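Window cleaning (household)

Window cleaning in the household is the removal of dust, finger marks and other dirt from glass panes, frames and the things standing near them. In apartments it is mostly done by hand and from the inside, with a cloth and a small quantity of water. It is different from professional window cleaning, which uses ladders, ropes or long poles.

Wiping

The usual tool is a soft cloth, folded small so that it can be turned to a clean side. The person wipes from the top of the pane to the bottom in strokes which overlap a little. In windows with two panes, each pane is finished separately, and the edge beside the mullion is done last. A free hand is often kept on the glass for balance.
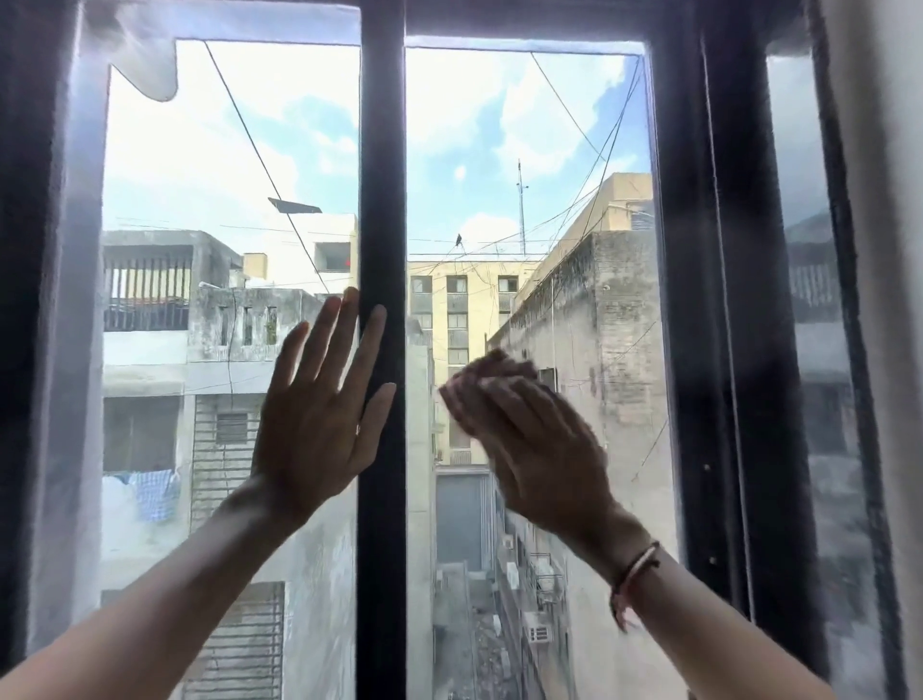 Residues

Old tape, sun film and price labels leave a layer which normal wiping does not remove. When a film becomes old it gets brittle and comes off in pieces, often starting at a corner. It is softened with warm soapy water for 10 minutes and then lifted with a plastic scraper. In the handbook of Nesrin Yurt, published by Kılıçarslan, it is advised to remove residues before the first wiping, so that the glue is not spread over the pane.

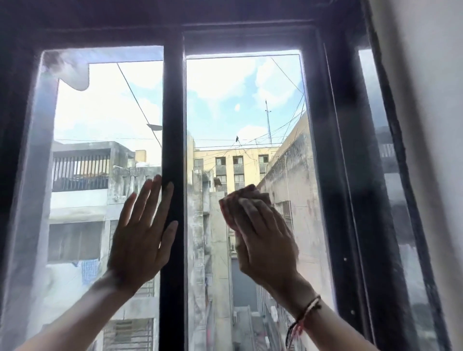

Streaks are another common problem. They appear when the water contains too much soap or when it dries in direct sun. For this reason many people choose a cloudy hour. A mixture of 70 percent water and the rest white vinegar is used in many homes, but it is not suitable for stone surfaces.

Cloths and nearby furniture 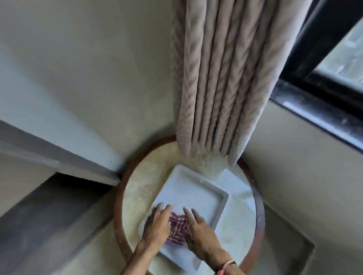
Cleaning cloths are washed without fabric softener, which leaves a thin layer on the fibers and later on the glass. After drying they are folded and kept together in one place. A tray is practical for this, such as the square white one on the round table, where a checked cloth is being folded by hand. Curtains near the window are drawn aside before the work and may be washed in the same period, often in April.

See also

Curtain
Glass cleaner
Spring cleaning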